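Cardboard Instead of Weed Cloth: My Summer Project at the Skondale Plot
Havmont College, Environmental Studies, Student Project Reports

Why I picked this

I should say up front that I hate weeding. I grew up with a grandmother who sent us out to pull bindweed before breakfast, and I have been looking for a way out of it ever since, so when our project list came around in the spring and one of the lines was "low-cost weed suppression, Skondale plot," I put my name down before reading the rest of the sheet.

The Skondale plot is the piece of land behind the old bus garage that the college has been renting for a couple of years. It is some 4000 square feet, mostly grass and thistles, with a strip along the fence that used to be somebody's raspberries. The idea is to turn it into vegetable beds. The usual way would be to spray it, or till it, or cover it with woven weed cloth from the garden center. We aren't allowed to spray. Tilling bindweed and quackgrass just chops the roots into pieces that each grow into a new plant (my grandmother could have told you that for free). And the quote for enough weed cloth, staples and delivery came to 970 dollars, which was more than the whole budget for the plot.

So, cardboard! People have been doing this forever. You lay it flat on the grass, soak it, put compost or wood chips on top and wait. The grass underneath gets no light and gives up, the cardboard goes soft and breaks down, and you end up with something you can plant into. My questions were how well it works on the kind of weeds we have, whether one layer is enough or you need two, and how annoying it is to do for real.

Getting the stuff

I thought this would be the easy part. Cardboard is everywhere! But most of what you find behind a grocery store is small boxes, and small boxes are miserable for this because every seam between two pieces is a place for a thistle to come through. What you want is big sheets with as few holes and slits as possible.

The best source I found was Hyvönen, the furniture store on the ring road. They get wardrobes and table tops in flat packs, and the boxes come apart into really large pieces. I went in on a Thursday and asked at the loading door and they said take whatever you want, just be gone before the afternoon truck. After that I had a standing pickup with my cousin's trailer. I also tried a bike shop (great boxes, tons of staples) and an appliance place that wanted me to fill in a form and then never called back.

Not all cardboard is okay to put on a garden. I had to read up on this, and what I ended up with was pretty simple: plain brown is good, anything shiny or waxy stays out, heavy colored printing stays out, and all the tape and labels have to come off. The tape is the worst. It doesn't rot, so if you leave it on you'll be picking plastic ribbons out of your carrots for years. I got into the habit of wetting the box first and coming back after lunch, and then a lot of the tape peels off in one long piece, which is weirdly satisfying.

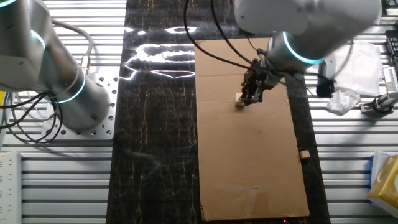

A flattened sheet, with a few creases and one ragged edge.

Creases don't matter much once the sheet is wet. Ragged edges don't either, you just overlap more. I started out trimming everything with a box knife so that the pieces fit together neatly like floor tiles, and I wasted most of a morning on it before admitting that the grass did not care how straight my edges were.

How I set it up

I split the plot into three parts with string. The first part got one layer of cardboard with wood chips on top. The second got two layers with the seams staggered, and the same wood chips. The third part I left alone except for mowing, so that there was something to compare with. I would have liked a fourth part with compost in place of chips, but compost costs money and the chips were free from the tree people, who are happy to dump a load anywhere they don't have to drive far to.

First I mowed everything as short as the mower would go and left the clippings where they fell. Then I watered the ground. This is a step I almost skipped, and I'm glad I didn't, because dry soil under cardboard stays dry for a very long time. Then the sheets went down, each one lapped over the last by about the length of my forearm, and I soaked them until they drooped into the bumps. Wet cardboard is heavy and tears if you drag it, so place it dry and water it in position. Chips went on last, a good hand's depth, raked out toward the fence.

The wind nearly finished the project on day one. I had laid out maybe a third of the double-layer part, went to turn on the hose, and came back to find my cardboard all over the parking lot. From then on I did one sheet at a time: down, hose, shovel of chips on each corner, next.

What it cost

The whole thing came to 42 dollars. That was gas for the trailer runs, a new box knife after I lost the first one under the chips (it's still in there somewhere, so please dig carefully), and a hose connector. I'm not counting my time, and there was a lot of that. If you had to pay somebody to peel tape, the weed cloth would start to look cheap.

Holes, and what comes through them

This turned into my favorite part of the project. A lot of boxes have hand holds or round holes in them, and at first I put those sheets down like any other and figured the chips would cover it. In the single-layer part every hole turned into a little chimney. Bindweed is especially good at finding them. It travels along in the dark under the sheet, all white and stringy, and then pops up through the one opening as if it had a map. I lifted a sheet after a few weeks and there was a whole nest of pale stems underneath, all heading the same way.

In the double-layer part it mattered a lot less, so long as the holes in the top sheet and the bottom sheet didn't line up. So my rule became: solid pieces on the bottom, pieces with holes on top, and a patch of scrap over anything bigger than a coin.
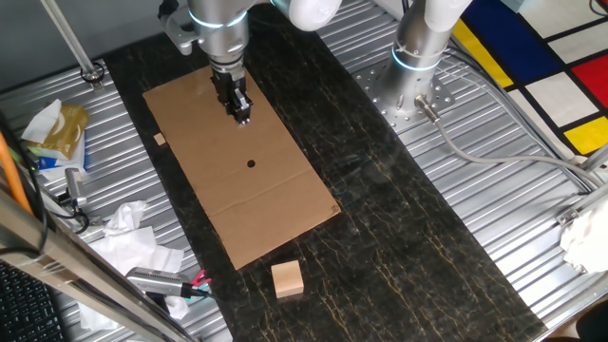
A sheet of brown cardboard with a small round hole near the middle.

What happened over the summer

I checked the plot for 70 days, mostly in the evening when it cooled off. I didn't do anything fancy. I walked the same line through each part, wrote down which weeds were showing, and took a handful of soil from under the edge to see how damp it was.

The mown part was a jungle by July. Mowing keeps the grass short but it makes the thistles mad, and they came back flat and wide. I stopped feeling bad about the comparison part being the ugly one and started to think of it as doing its job.

The single layer looked great for the first month and then got patchy. The grass was gone nearly everywhere, I have no complaints there. But the thistles pushed up right through the softened cardboard in a few places, and the bindweed came through the holes and out at the edges. I pulled what I saw, and it came up easily, long pieces of root and all, because the ground was so soft. So even where it "failed" the weeding was much nicer than before.

The double layer was the clear winner. A few thistles by the fence, some bindweed creeping in from the side where the neighbors' lot starts, and otherwise just chips. When I cut a slit to look, the bottom sheet was still in one piece but you could push a finger through it, and there were worms all over the underside. So many worms! I'm told they like the glue. I haven't been able to find out whether that's true or just something gardeners say to each other.

One bad surprise was slugs. They love it under there, cool and wet all day, and I wouldn't plant lettuce straight into fresh cardboard unless you enjoy feeding slugs. I put in a few squash plants from Nokalon, the nursery by the lake, cutting an X through both layers for each one, and those did fine after a slow start. The leaves got chewed early on and then the plants outgrew it.

The other surprise was how fast the edges dry out. The middle of the plot stayed damp the whole time, but along the south side the sheets curled up wherever the chips had slid off, and once a corner curls the wind gets under it. I ended up burying that whole edge in a shallow trench, and I should have done that at the start.

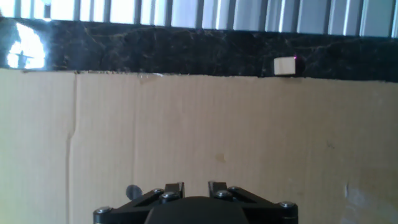
If you take over the plot next year

Use two layers. It's twice the trailer trips and it's worth it.

Ask Hyvönen early in the spring, before everybody with a garden has the same idea. Go to the loading door and skip the front desk. Bring gloves, some of the bigger boxes have copper staples and they bite.

Trench the edges first, all the way around, and do it when the ground is soft. I did the south side in dry weather with a borrowed spade and I can't recommend it.

The chips will need topping up by next summer. The tree people's number is on the inside of the shed door, and the pile by the gate is ours, so use it.

I'd also like somebody to try the compost version, and to leave a strip covered over the winter and not touch it at all. I have a feeling the bindweed roots need more than one season in the dark, but I only had the one summer, so I can't tell you. My notes and the string map are in the blue folder in the shed, under the watering cans. The page from the rainy week is a bit hard to read. Email me if you get stuck on it, I can still make out most of my own handwriting.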